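November, late evening

Up before 7. Frost on the car again and the scraper is still at Esko's, so I used the edge of a library card. Toast, no coffee, out of filters. Need to buy filters.

Work was bottles all day. The order for Drikmont went from 400 to 2,000 overnight and the boxes we have are the wrong ones. They were made for the old bottle, which was shorter in the neck, and with the new one the flaps don't close flat. You can push them down and tape them, but they come back up. Valtteri stacked a few that way to see and the stack leaned. So we stopped and spent the morning on how the bottles should lie.

Standing up is out. We tried it last week and the dividers tear. Lying down, all the caps one way, takes the least room in the short box but the heavy end is then all on one side. Lying down with every other one turned around is better for the weight and worse for whoever has to pack it, because you have to stop and think at each bottle. I packed two boxes the alternating way and got one wrong in the second box and had to take out the whole layer. Sointu thinks people would get used to it. I'm not sure. I think we go caps one way and turn the whole layer on top of it. Same weight in the end and nothing to remember except once per layer.

Eusebio Salazar called from Vurby at lunch about the inserts. He can have them to us next week if we send the final size tomorrow. I told him tomorrow afternoon. I said the same thing to him last time and was two days late, so I have written it on my hand.

Ate lunch at the bench, which I said I would stop doing. Leftover barley and the end of the cheese.

In the afternoon we cleared the green table and put out the orange bottles with the blue and white labels. The yellow piece was on the table too, the big one with the step in it, taped all over. The tape makes it last but it is creased now and bottles slide on it more than they do on the green. You put one down and it wants a second to settle. I'd like the next one cut the same shape and left without tape, at least on the top. Jouko says it would be rags in a week. He may be right. We could do one of each.

Everyone was in a good mood, I don't know why. It was warm in there and people were down to short sleeves, in November. A lot of laughing over nothing much. I measured the bottle three times, cap on, and got the same number twice, so that is the number Eusebio is getting.

Left a little after dark. Stopped at the store and bought onions, bread, dish soap and no coffee filters.

Called Mom. Her knee is better and she is walking to the mailbox and back without the stick. She asked what I do all day and I said I lay bottles down in rows. She said that sounded restful. Some of it is - the part where there are a few in a line on a clear table and they are all pointing the same way. The boxes are less restful.

Tomorrow: size to Eusebio, ask Esko for the scraper, filters. Bed now.

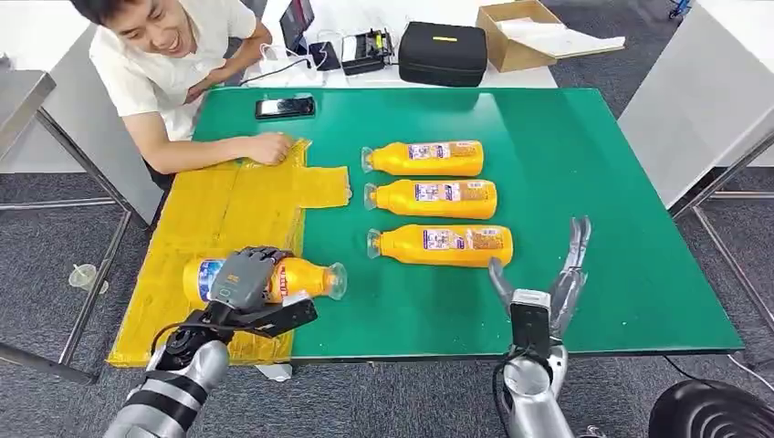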